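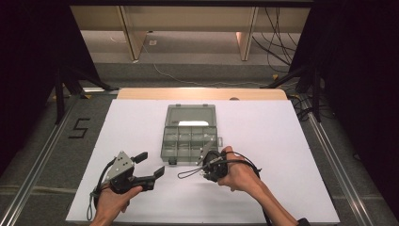
Sorting Small Parts
Notes for session 4, Bench Skills evening course, Zarkbridge Community Workshop
Written up by Eirini Stamatopoulos, 03/02/2025

OK, so last time we got through hand tools and I promised we'd move on to the little stuff. Screws, washers, crimp ends, fuses, beads, fish hooks if that's your thing. I've been teaching this for a while now and it's still my favorite evening, which probably says something about me!

Before you come in

Bring one jar, tin or bag of mixed bits from home. Please don't tidy it first. Wissam brought a coffee can in November with 566 pieces in it (he counted them at home, I didn't ask him to) and we had a great time with that can. If you don't own a mess, I have plenty to share.

Choosing the box

I like a flat compartment box with a see-through lid, the sort people buy for small parts or fishing tackle. Clear or smoky gray both work. With the smoky ones you may want to tilt them toward the lamp a bit to see what's inside, but they hide dust nicely, and I own far more of those than the clear ones.

Look at how the space is divided up before you look at anything else. A box full of tiny equal squares seems like a great idea in the store and then you have nowhere to put a two-inch bolt. I'd go for a couple of rows of small compartments and one bigger section for the long or awkward things. If the dividers lift out, check that they sit right down on the floor of the box when you put them back. Washers will slide under a loose divider all day long, and I have the boxes to prove it.

Then the latch. Open and close it a few times with one hand. If you have to fight it, you'll fling the contents across the room sooner or later, and then you get to do this whole class again on your knees.

Setting up your surface

Work on something white and flat. A plain board is perfect - dark screws show up right away and you can pick up the whole thing and tip it back into a tray at the end. Leave a good margin of bare board between your box and the edge. Lamp off to one side if you can manage it, or you'll get glare coming straight back at you off the lid.

The sort itself

Go in passes. Don't try to be clever on the first one.

First pass: by kind. Screws here, nuts there, washers over there, and a pile I call "what is this." Go fast. Fouzia Yousafzai got through her whole jar in 10 minutes last term because she refused to stop and think, and she was right.

Second pass: by size, one kind at a time. Use a thread gauge if you have one, or a nut you already know. Please don't do it by eye for anything under a quarter inch. I have fooled myself so many times with number 6 and number 8 screws.

Third pass: the "what is this" pile. Give yourself one compartment for it. Whatever doesn't fit in one compartment goes in the scrap bin by the door.

Now fill the box. Things you reach for most go in the front row, and the long stuff goes in the big section. Stop when a compartment is two-thirds full. Overfilled ones creep over the divider the first time you carry the box on its side, and you will carry it on its side.

Labels

Masking tape and a fine marker. Ehsan prints his and they look lovely, but he also redoes them every time he changes his mind. Put the label on the lid over the right compartment, and write the size first and the kind second (so "8 x 3/4 wood," all in that order). If your lid comes right off, mark one corner of the lid and the same corner of the base. I skipped that once and spent a whole afternoon looking for brass screws in the fuse section.

For next session

Bring your filled box back, closed, and we'll swap. You get somebody else's box and a list of six things to find, using only the labels. Aqeel is covering for me for the first half, so ask him about the spare dividers. They're in the drawer under the vise.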